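I have used the Flindumari embassy appointment service since February, first to renew my own passport and then to register my daughter's birth at the consulate. It is run by a firm called Proltora under contract, and it replaced the old arrangement, where you rang on a Wednesday morning and hoped somebody picked up. This review covers the website and the phone app, which are the same thing in two sizes.

Signing up took me 22 minutes. You need your consular number, a scan of your identity card and a proof of address abroad. The scan was refused twice for being too dark and accepted the third time, though I had changed nothing. Once you are in, the calendar shows the free slots at the consulate in Stornden and at the honorary office in Calado. Green means free, grey means gone. Most of it was grey.

I was given a passport appointment 30 days ahead. My neighbour Teresa Barros, who applied through the old phone line last year, waited longer and had to go twice. On that count the new system is an improvement. The reminder came by text the evening before, with the list of papers to bring, and the list was right.

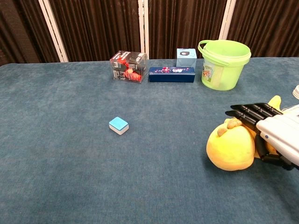 The birth registration was harder. The form asks for the place of marriage before it asks whether you are married, and you can't leave the box empty. I typed a full stop and it went through — the clerk told me later that plenty of people do the same. You can save a half-finished form, but only for one day, and anyone waiting on a certificate from a town hall back home will lose it and start again.

The language settings are poor. The menus are in three languages but the error messages come in one, and my husband doesn't read it. For families where one parent holds the other passport this matters a good deal. I wrote to the help desk and got a polite reply from a Clementina Patrício, who said a translation was planned. She gave no date.

Cost: booking is free. The optional courier return is 91 in local currency, and I paid it once. The passport arrived in four days in a plain envelope, signed for. The second time I collected in person and saved the money. There is also a paid "document check", which I skipped. The counter staff look through everything anyway.

I would use it again, mostly for want of another choice. Do the scans in daylight, have every paper in front of you before opening a form, and look at the calendar early in the morning, when cancelled slots come back. Three and a half out of five.

Comments (3)

Khang Lương
Same trouble with the marriage box. I put a dash and it was accepted. Calado has more free slots than Stornden if you don't mind the train.

Graça Seixas
My reminder never came. Check that your number has the country code in front, mine didn't.

Celeste Barreto
Does anyone know if a grandparent can collect the passport with a signed letter? The site says yes on one page and no on another.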